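Blog | About me | Word lists | Archive | Contact

Blog > Grammar grumbles > Used to

June 16, 2020

I have been promising a post on "used to" since January, and two of you have now written to remind me, so fine, you win! Get a drink, this one rambles a bit.

When I first learned English I thought "used to" was the easiest thing in the whole book. I used to live in Stutcombe. I used to have long hair. You take "used to", you put a plain verb after it, and everybody understands that it was true before and it isn't true now. My teacher wrote it on the board, we all copied it down, and I went home feeling very pleased with myself.

Then the next week she wrote "I am used to living in Stutcombe" and I wanted to throw my notebook out the window.

Same two words! But now there's an "am" in front and an "-ing" behind, and the meaning has wandered off somewhere else completely. "I am used to living here" means it feels normal to me. I still live here. It might have felt strange at first (it did, the seagulls start at dawn) but I don't notice it anymore.

So that's the first thing I tell anyone who asks. Look at what comes before it. If there's a form of "be" in front, you're talking about something that feels familiar. If there's no "be", you're talking about the past.

I used to drink coffee at night.
I am used to drinking coffee at night.

Read those two out loud a few times. The first person has stopped. The second person is probably still awake.
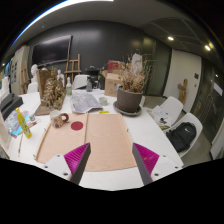 Spotted mug, printed papers, a big pink sheet on the table.

Now for the part that trips up even people who have been speaking English for years, and that's the spelling in questions and negatives. You say "I used to smoke" but "I didn't use to smoke". The D disappears, the same way it does in "I walked" and "I didn't walk". The trouble is that you can't hear it. "Used to" and "use to" sound exactly the same when you say them at normal speed, so your ear is no help at all. I went through my old vocabulary notebooks last month, all 5 of them, and I had it wrong on nearly every page. "Did you used to", "didn't used to", over and over, in very confident blue ink.

You will see it written both ways online, by the way, and people do argue about it. In an exam or a job application I'd go with "didn't use to" and sleep well.

Then there is "get used to", my favorite of the family. It's the bit in the middle, while the strange thing is turning into the normal thing. "I'm getting used to the new keyboard." "I never got used to the winters." It works in any tense you like — "you'll get used to it" is what everyone says to you when you move to a new country, and it's very annoying, and then you do.

And watch that "to"! After "be used to" and "get used to" it behaves like "for" or "about", so you can put a noun after it, or a verb with "-ing". "I'm used to noise." "I'm used to sleeping with noise." What you can't say is "I'm used to sleep with noise", and I said exactly that to my landlady for most of a year. She was much too polite to correct me.

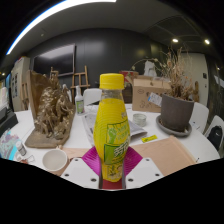 A bottle of yellow liquid with a green fist on the label.

A reader asked whether she can use "would" in place of "used to", and the answer is sometimes. If it's an action you repeated, yes. "Every summer we would walk to the lake" is fine, and so is "we used to walk to the lake". But if it's a state, something that was just true for a while, you need "used to". "I used to be shy" is good. "I would be shy" sounds like you're waiting for an "if". The same goes for have, like, know, believe and all those other verbs that don't really do anything.

One more small thing. Don't use it when you say how long something lasted or how many times it happened. "I lived there for six years", simple past, done. I know "I used to live there for six years" feels right. It felt right to me too.

If you want to practice, write ten sentences about yourself at age twelve. Where you used to live, what you didn't use to eat, what you would do after school. Then write ten about now, with "I'm used to" and "I'm getting used to". I did mine on the bus and got so into it that I missed my stop. Put your favorite one in the comments if you like, and I'll answer as many as I can.

Next time it's "still", "yet" and "already", and I'm already dreading it.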